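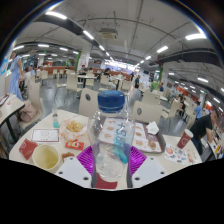
How long do you lot wait before going back in the pool after a burger and chips?
Half an hour if it's just lengths, longer if there's a slide involved.

mossytoes
Posted 14:10
Asking because the leisure centre in Hurham has changed the family ticket again. You now get 2 hours from when you go through the gate, café time included. So if you wait for food AND wait after food you've paid for a sit down basically.

gatepost50
Posted 14:22
The waiting thing is an old wives tale. I swam straight after lunch all through school, never sank once.

lanehog
Posted 14:31
Depends on the person. My youngest can eat a full plate and dive in. I get a stitch walking to the lockers.

mossytoes
Posted 14:35
Fine but it's the ticket I'm cross about. Used to be all day.

Plotus_fan
Posted 14:50
Try the Plotus baths instead, no time limit before 4. Water's colder mind. Parking is a pain, car park only has 50 spaces and half of them are gym people.

gatepost50
Posted 14:58
Plotus changing rooms are grim. Would rather pay for Hurham and eat in the car.

Plotus_fan
Posted 15:03
They redid them in March. Have you been since?

gatepost50
Posted 15:04
No

lanehog
Posted 15:20
lol

lanehog
Posted 15:21
Anyone know if the 118 bus still stops outside Plotus? Timetable says yes, the stop has a bag over it.

Plotus_fan
Posted 15:26
Moved round the corner to Figueroa Road. Two minutes walk, bit uphill with wet hair and a pushchair.

quietbreaststroke
Posted 16:02
Going to disagree with everyone, the time limit is a good thing. Before it came in you couldnt get a lane or a table after 11. People camped there with sandwiches. We go in at opening, swim, out, eat at home. Much cheaper than the café too.

mossytoes
Posted 16:11
Not everyone can do opening time though. Mine have football till dinner.

quietbreaststroke
Posted 16:15
Fair. But then 2 hours is plenty for little ones, they're blue by then anyway.

mossytoes
Posted 16:19
Mine aren't, they'd live in there. Have emailed the manager, will post if I get a reply. There's a petition at the desk as well, needs 200 names before they have to look at it.

lanehog
Posted 16:40
Signed. Also the lockers eat pound coins, add that to the email pls

mossytoes
Posted 16:44
Will do. Which ones? The Lutar ones by the showers or the old blue lot?

lanehog
Posted 16:47
Blue. Bottom row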